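Open day at Drolum, Silorley
Nov 1, 2024

The Drolum works opens its doors to the public once a year, in November, and this time I got a place on the early tour. We met at the side entrance on Ulloa Street, signed a sheet and were given blue overshoes. There were 21 of us, mostly retired people and a few students from the technical college.

Hsiu-ying Yeh took us through. She has worked in assembly for years and runs the training bench now. The first stop was the parts store, which is bigger than I expected – 126 racks, all labeled by hand. Drolum makes control units for heating and ventilation, and a lot of the old models are still supported, so they keep parts for things they stopped selling long ago.

After that we went to the soldering room. It was quiet and smelled of flux. Visitors have to stay behind a yellow line, and with a group our size the people in back didn't see much. Maxence Texier passed some scrap boards around, which helped. He handles the returns, and he told us that most of the units that come back have a cracked housing or a bad connector.

The coffee break was in the canteen and lasted nearly two hours, longer than planned, as the second guide was held up. The apple cake was good. Parking is a problem, so take the Bidon bus if you can.

The last part of the tour was the assembly area, and I thought it was the best part. I've only ever seen boards like these from the outside of a closed box, and it was useful to look at how the pieces sit together. I spent most of my time on the copper-colored plate with the rounded corners, mounted on a green board under light gray plastic. It has faint markings etched into it, hard to read with the light glaring off the metal. Two of the students wanted to know about plating and stayed behind to ask. The rest of us handed in our overshoes and left by the loading dock. 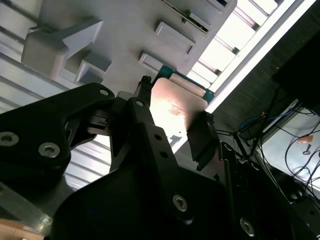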